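Skelberg: Teaching by Hand
Progress report, second period, to April
Prepared by Deepika Murthy for the Prurnarura fund

1. Summary

The work in this period was the shuttlecock task: picking up shuttlecocks from a table and putting them in a bin. We teach it with hand-held grippers. The person showing the task holds one in each hand and does the job directly, and the recordings are then used to train the arms at the Wutent site. We recorded 1,732 demonstrations, of which 1,288 passed checking and went into training. Spending is in line with the plan. One item, the second site, is late and is covered in section 5.

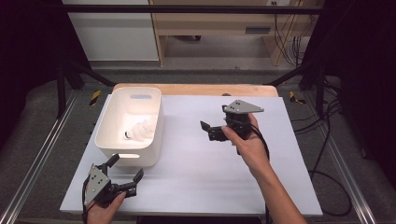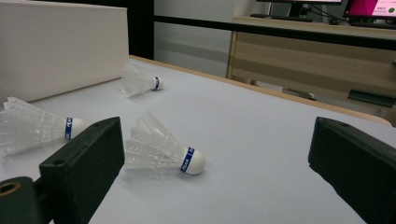

2. Collecting demonstrations

The funding agreement asked us to compare hand-held collection with remote control of the arms. In the first period all our data came from remote control. It gave clean recordings, but an operator needed long practice before the movements were smooth, and most people tired quickly. With the hand-held grippers a new person can give usable demonstrations on the first morning.

Each demonstration starts with the shuttlecocks scattered and ends when the last one has been let go over the bin. We ask people to work at their normal pace and to avoid pausing with the jaws half closed, as the model tends to copy the pause. Left and right hands are both used. When a shuttlecock is dropped and picked up again, we keep the recording and tag it – these cases have been useful for teaching recovery.

Revathi Iyer rewrote the instructions for demonstrators during this period. The old sheet ran to several pages and was mostly ignored. The new one is a single side and covers how to hold the grippers, where to begin and when to stop.

3. Checking and rejected recordings

Of the recordings made, 444 were left out. The largest group, 353, failed because the position of one gripper was lost for part of the movement. Most of these came from the first few weeks, when people were turning their wrists sharply to reach the far side of the table. We have since asked them to step sideways instead and the loss rate has fallen. The remaining 91 were rejected for other faults, mainly late starts and gaps in the log.

Checking is still done by a person watching each recording at double speed. We had hoped to have an automatic first pass working by now. A version exists in Lobo, our recording software, but it rejects too many good demonstrations and has been switched off until Revathi can look at the thresholds again.

4. Training results so far

The model trained on hand-held data can pick a single shuttlecock and place it in the bin from most starting positions. It does less well when two lie close together. In those cases it often closes on both skirts and lifts neither properly. Shuttlecocks lying with the base towards the gripper are handled better than those lying the other way round, and we are collecting more of the weaker case.

Moving from the hand-held tool to the arm caused fewer problems than we had planned for. The main one was speed. People move faster than the arms are allowed to, so the recordings are slowed before training. This works for reaching and placing but makes the grasp itself rather hesitant. We are testing a version that slows only the reach.

We do not yet have a fair comparison with the remote control data. The earlier set used a different table height, and the two models have not been run on the same set of starting positions. That comparison is the first job of the next period and the result will be reported whichever way it comes out.

5. Delays and changes

The second site was due to start recording in this period and did not. The room was handed over late and the network there has only just been approved. We do not need extra money for this, but we ask to move the unspent site budget of the current period into the next.

We also replaced the cable clips on both grippers after complaints that the leads pulled at the wrist. The cost was small and came out of consumables.

6. Next period

Run the comparison between hand-held and remote control data.
Collect more demonstrations with shuttlecocks close together.
Bring the automatic check in Lobo back into use.
Start recording at the second site.

Questions on the figures should go to Deepika Murthy. Revathi Iyer can supply sample recordings on request.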